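Home Explore Notifications Lists Profile More

Thread. I have now read the Vallier paper on hand control twice, supplement included, and I still don't buy the headline number. 9 October 2019, for whoever wants to hold me to this later. 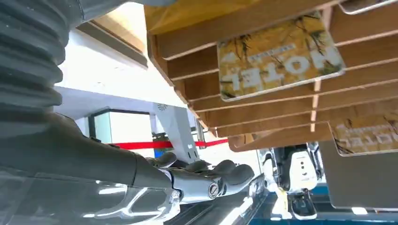 Fletcher Wihongi: Did you read the part on scoring? They count a grasp as good if the item leaves the rack. Doesn't say anything about where it ends up.

Yes, Fletcher, and I was going to get to that around post ten, but let's do it now. Section four, second paragraph. "Removal is scored as success." If the hand pulls a card free and drops it on the floor, that's a success. If it bends the thing in half on the way out, also a success.

Back up a bit for people who haven't seen it. The claim is that you can train a five-finger hand to pick flat items (cards, tags, leaflets) out of a rack using only what a small camera near the wrist sees. No force sensing in the fingertips, no second camera across the room.

I like the question. Flat stuff is hard. A printed card held between slats gives you a thin edge to aim at and almost no depth, and the fingers cover the target right when you most need to see it. Anyone who has tried it will tell you the last inch is the whole problem.

So what did they do? They recorded 1,000 runs of a person steering the hand, trained on those, then ran 208 test picks on the robot with no help. The abstract reports the test picks as one number. One. I went looking for the breakdown and it's in a supplement table with no caption.

The breakdown matters a lot. Of the 208 test picks, 120 were on cards in the same slots used in training. Same rack, same height, same lights as far as I can tell. Those went great. I'd expect them to.

The rest were "shifted" picks, meaning the rack was moved or the card went into a slot the model hadn't been trained on. The success rate drops hard there. The abstract mixes the two groups together and the big group carries the small one.

You can call that an average if you like. I'd call it two results, one strong and one weak, and the weak one is what the title promises.

Geetha Kandasamy asked me in a message if I'm being unfair, given that most papers in this area don't test shifted racks at all. Fair point. They ran the harder test and they printed it, even if you have to dig. Credit for that. I'd still want it in the abstract.

Next gripe. There's no baseline worth the name. They compare with a version of their own model that has the camera input blurred. Of course it does worse. What I want to see is a dumb script: go to the slot, close the fingers, pull back. For the 120 same-slot picks I would bet real money the script gets close.

If a script with no camera does nearly as well on those, then the same-slot picks tell you nothing about seeing. They tell you the arm repeats its motions well, and we knew arms could do that.

Enda Geraghty's group at Losard did run that kind of script on a similar hand last year and put it in an appendix. It was a bit embarrassing for the fancy method and they published it anyway. More of that please.

On the wrist view itself. The authors say the model "attends to the card edge." The evidence is a heat map from 2 picks. Two! Chosen how? The paper doesn't say. I've made enough heat maps in my life to know you can find one that says whatever you need by Thursday's meeting.

(Before somebody asks: yes, I have done this. No, I'm not proud of it.)

What I'd worry about is the lettering. Cards with big white block letters on a yellow background are a gift to a vision model. Strong contrast, same colors each time. Has it learned "thin flat thing between slats" or has it learned "yellow"? You could check in an afternoon with a stack of plain cards.

Same goes for the background. The wrist camera takes in whatever is behind the hand, and in a fixed setup that background tells the model where the arm is. Move the rack and you lose that clue too. So the drop on shifted picks could come from the rack, the slots, or the view behind them. The paper can't separate these and doesn't try.

An easy fix: leave the rack alone and hang a sheet behind it. If success falls, you've learned something you didn't want to know. Run it anyway.

Clyde Delacroix says the Vallier people told him the plain card test is "planned for October." OK. I'll read it when it's out. Planned tests are not results and I wish people would stop citing this paper as if they were.

Already seeing it cited, by the way. The Irley write-up says the hand "can pull items from any rack." The paper used one rack. Moving one rack to another position does not give you two racks.

What would change my mind, since Fiachra Tierney always asks me and I may as well get ahead of it. A second rack with different slat spacing. Plain cards mixed with printed ones. The dumb script in the main table. Success meaning the card ends up in a tray, in one piece.

None of that needs new hardware. It needs a few days and somebody willing to see the number go down.

I did write to the authors before posting. Got a polite reply in a few hours with the raw pick log attached, which is more than I usually get. The log matches the table. No complaints about honesty from me, only about what they put up front.

One odd thing in the log: a run of failures in a row near the end of the shifted set, all on the same slot, then none after. The notes column just says "reset." Reset of what? The hand, the rack, the model? I've asked and will add the answer under this post.

If you're at Sachdeva or anywhere else with a similar hand and a spare rack, try the script test and send me the table. I'll post it whichever way it comes out.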